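Notes for the evening talk at Ternbridge library, 2019-09-23
Slot is 20 minutes plus questions. Youssra Farouk is introducing me, so skip the bio and get going.

# Going the slow way: a month on local buses

## Open

- Say hi, say thanks to Youssra, check that the back row can hear.
- Start with the number: 3449 miles. All of it on buses that stop at grocery stores. Let people laugh if they want to.
- I loved this trip so much, and I want at least one person here to go home and look up a timetable. (Mean it. I do!)
- Show of hands: who has ridden a bus for more than 60 minutes in the last year? Then: who did it when they didn't have to?

## Why local buses

I used to fly in, sleep, see the big thing, and fly out. Fun, but I could never tell you what was between the airport and the big thing. On a local bus you get all of it – the feed stores, the ball fields, the one really good mural on the side of a tire shop. And people talk to you! Try that on a plane at six in the morning.

Tell the Flidley story here. Keep it short:

- I got off one stop early by mistake, with 90 minutes until the next bus.
- Only thing open was a diner with four stools.
- Woman on the next stool drew me a map to the river on the back of her receipt.
- Best swim of the whole month. I missed the next bus too, on purpose this time.

(Don't go into the thing with the sandals. It takes forever and it's only funny if you know my brother.)

## Picking a route

- Look for places where two bus companies meet. Ollgate is my favorite for this, three lines and a covered waiting area with plugs.
- Call the company. The website may show the summer timetable well into December. The person who picks up the phone knows which driver will wait for you.
- Never plan a day with more than two changes. I did five once and ended up walking into Ollgate in the dark with a dead phone.
- Carry small bills and coins.
- Sit up front on the right side if you like to look at things, on the left if you like to chat with the driver. Ask first, some of them would much prefer quiet.

Slide: the hand-drawn map. Give it a few seconds, people like to find the river.

## Where to sleep

Most of my nights were in hostels and small guesthouses within walking distance of a stop. A few things I check now that I never used to:

- How late can you check in? Buses run behind. A place that locks the desk at eight is going to cost you a night's sleep.
- Is the walk from the stop on a road with a sidewalk? Zoom in on the map and look.
- Is there a kitchen? You get in hungry and the town is closed.
- Can you leave a bag after checkout? Your bus could be at four.

Talk about Fawzy here. It's a small guesthouse up the hill in Ternbridge, so half the room will know it. Six bunks, a porch, the best lentil soup I had anywhere. I booked two nights and stayed nine. The owner leaves the porch light on for the last bus and keeps a shelf of books that people have carried in and left. I took a mystery with the final page missing and I'm still not over it. If anyone here has read it, please find me after!

## What to pack

Keep this quick, it's in the handout.

- One bag that fits on your lap. Luggage racks are a treat you can't count on.
- Sweater. Bus air conditioning has two settings and the other one is off.
- Food that doesn't smell and doesn't crumble. Cheese sandwiches did most of the work for me.
- A paper copy of the timetable, folded so tomorrow is on the outside.
- Earplugs for the bunk room, and a spare pair to give away. You'll make a friend for life.

## What went wrong

Be straight about this part, somebody always asks.

- Holiday weekend, no service, and I hadn't checked. Spent a day and a half in a town I'd planned to pass through. Had a nice time, but it was luck.
- Got sick in the second week and should have stopped sooner. Stay put, drink water, pay for the private room.
- It isn't always cheaper. Add up the fares and the extra nights before you tell your friends how much you saved.
- Some stops have no bench, no shade, nothing. Bring a hat.

## Last bit

Finish with the morning ride from Flidley to Ternbridge: fog on the fields, schoolkids asleep against the windows, the driver humming. Read the paragraph from my notebook if there's time. If not, just say it was beautiful and go to questions.

Likely questions:

- Was I scared traveling alone? A few times, mostly at night, mostly for no reason. I texted my sister from every stop.
- Would I do it with kids? Yes, shorter days, and let them pull the cord.
- Favorite stretch? Ollgate to Flidley, window seat, late afternoon.
- Next trip? North, in December, with much better socks. 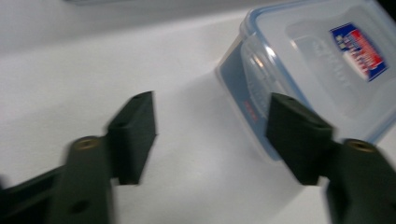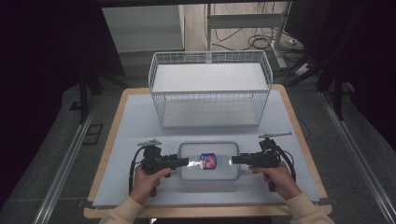
First, gripper fingers over a white table; second, two hand-held grippers, a clear food container and a wire basket.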